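Send the Money Before the River Comes

Every year, when the rains begin in the hills over Ivach, the same thing happens. The hydrologists publish a forecast, the district office sends it to the aid agencies, and the agencies wait. They wait until the houses are under water, and then they write an appeal. I worked for six years in relief programs in the lower valley, and I think this order is wrong. The money should arrive when the forecast arrives.

Last February the river Dorkex went over its banks for the third time in my memory. The warning was good. It gave the villages near Drukell five full days. But a warning without cash is only bad news. A family that has a cow and no truck can't do much with five days. They sell the cow to the first trader who comes, and he knows very well why they are selling, so he pays half. After the flood the agency gives them blankets and a bag of rice. The cow was worth more than all of it.

In Ranjbar, on the other bank, a small local fund tried a different way. When the forecast passed an agreed level, it paid each registered household 335 in local money, on the same day, with no new form to fill in. Of 3000 households on the list, 2887 received the payment before the water came. People hired trucks, moved their animals, bought fuel and clean water containers while the prices were still normal. I visited three weeks later, and the market there was open. In Drukell it was still closed.

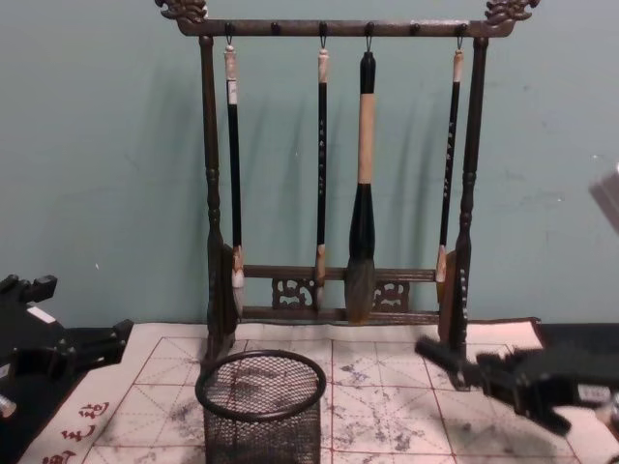
Jocelyn Penner wrote to me, after reading an early draft of these lines, that I make it sound too easy. Forecasts fail, she said, and if you pay three times for a flood that doesn't come, the donors will leave and the fourth time there will be nothing in the box.

I take this seriously. A false alarm has a price, and somebody must explain it to the people who gave the money. Still, I would ask what happens with this money in the dry year. A poor household repairs a roof with it, or pays a debt. I can't call this a waste. The late response also has a price — we are so used to paying it that we don't see it in the reports. Renting boats in the middle of an emergency costs over 20 times what a truck costs the week before.

There is one more difficulty, the lists. Ranjbar had a good one because the fund updated it each autumn, house by house. In most districts the list is old, and tenants and seasonal workers are not on it. This work is boring and it's hard to find a donor for it, but without it early payment will reach only the people who own land. I would start there, in the dry months, with the money now kept for the appeal.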